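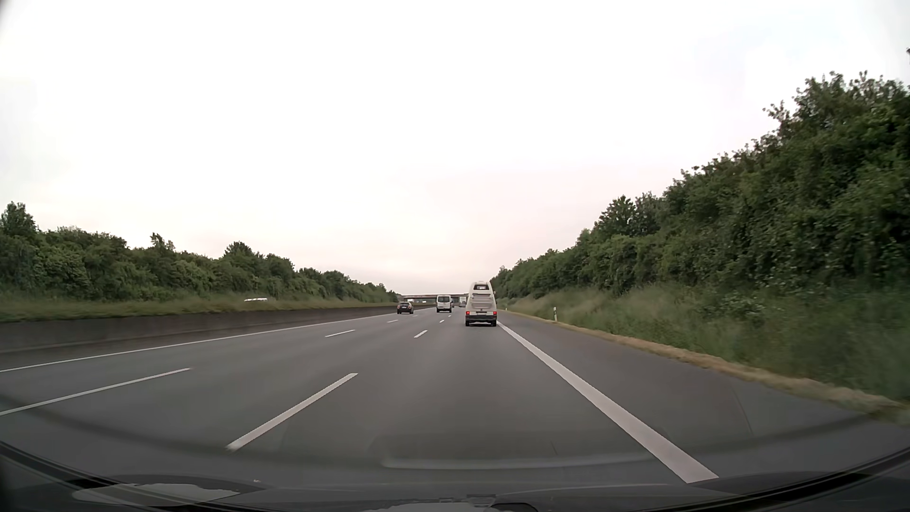 Three lanes, a white sky and a high-roof camper ahead in the right lane.

Search this site Search Type and press enter

Driving behind a slow camper without losing your patience

My cousin Raquel Coelho asked me to write this down before her first long highway trip, and I told her it would be one page, so let's see how I do! If you drive in spring, from March on, you are going to meet campers. I love them (we had one ourselves for years, a rattly old thing we named Tondia), and I can tell you that the person at the wheel usually knows perfectly well there is a line of cars behind.

Start by getting your distance right. Pick something fixed that the vehicle ahead is about to pass, a bridge or a sign will do nicely, and when its back bumper goes by, start counting seconds slowly. If you reach the same spot before you've finished saying "two," ease off the gas. Two is the least I'd ever accept on a dry road with good light, and I like more. In rain I go to six, and yes, people will slip into the gap. Let them in, lift your foot a little and build the gap again.

A tall camper hides a surprising amount of road. In the picture up top there's a boxy, light-colored vehicle farther on, and the camper covers part of it. Dropping back gives you a wider look past the sides, so do that before you start thinking about passing.

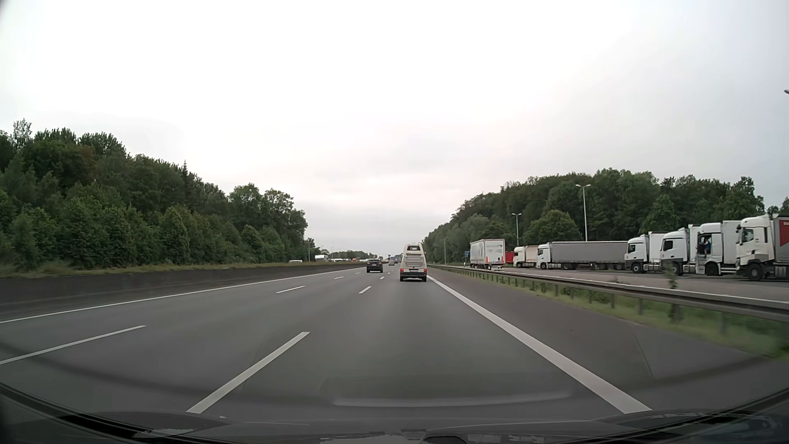

Page last changed: March, 7 in the evening

Now, passing. Look well down the middle lane first. With a black SUV in it, like the one here, you want to know whether it is pulling away or whether you'll be on its bumper the moment you move over. Give it a few seconds and you'll know.

Then check your mirrors, turn your head for the blind spot, signal, and check once more. Move over gently while you still have plenty of room in front. I see so many people creep right up close and then swing out at the last second, and it makes my stomach drop every time.

Once you're alongside, keep going at a steady pace and don't dawdle. Keep both hands on the wheel, too. High sides catch the wind, and on a gusty day a camper can wander a bit in its lane (Tondia certainly did). You may feel a little push yourself as you come out past its nose.

Wait until you can see the whole front of the camper in your inside mirror, then signal and come back to the right. Leave the driver the same gap you'd want.

And if you don't feel like passing, stay where you are! My friend Idalina Antunes once followed a camper nearly all the way to Quintela with the radio on and got there roughly 7 minutes after the rest of us. We hadn't even ordered lunch.

For trailers and anything being towed, see my other page, since the lengths change everything.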